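The Taped Grid Problem

Every few months a lab announces that its robot can fix a drink, and I go looking for the table. Furkosport, the latest from the group at Skuvby, claims 110 successes in 200 trials on ice handling. Fine. My trouble is with the word "general."
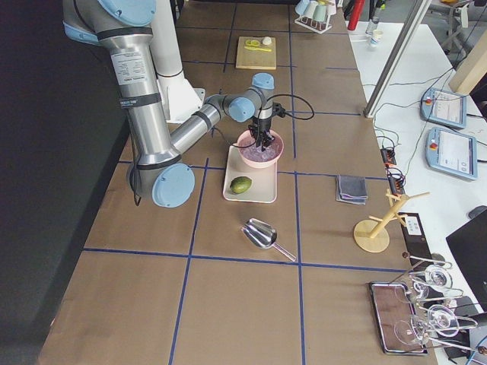
A two-finger gripper going into ice is a hard problem, and I don't want to wave that away. Ice slides and clumps. But the brown paper is taped into a grid, and a policy trained on 500 demonstrations over one grid may have learned the grid. The paper tests 5 layouts. All of them keep the bowl on its tray.
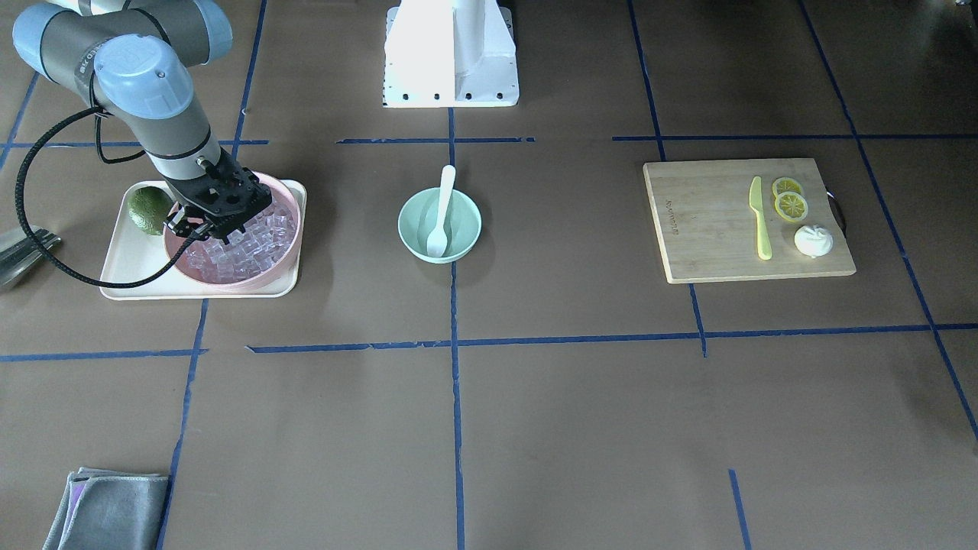 What the numbers leave out

A trial counts as a success if ice ends up in the target bowl. How much ice? One cube will do, according to the appendix. Spills are not scored at all.

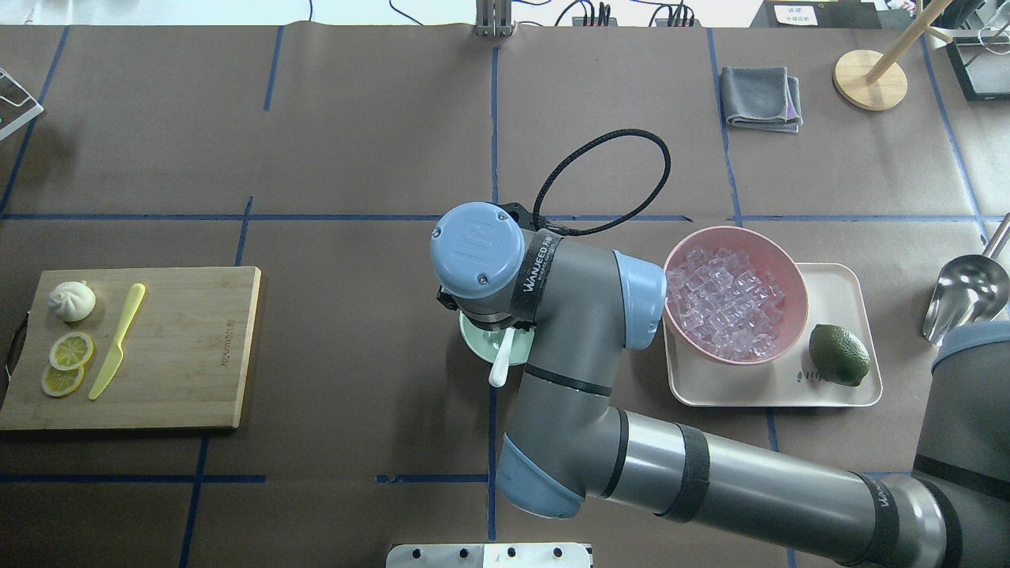 The authors swap the odd item, a lime for an avocado, say, and call it scene variation. I'd call it decoration - the arm has no business with either one. Move the tray to the far end, pull up the tape, then run it again.

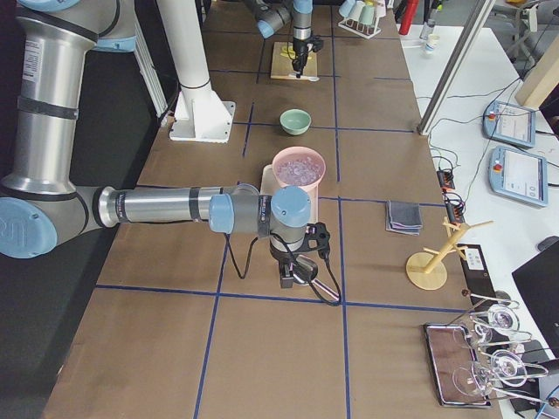

The Hjaltested team tried something like that last September with their own method and lost almost half their score. They published it anyway, and I trust them more for it. I'd like to see Skuvby do the same before anyone orders a second table.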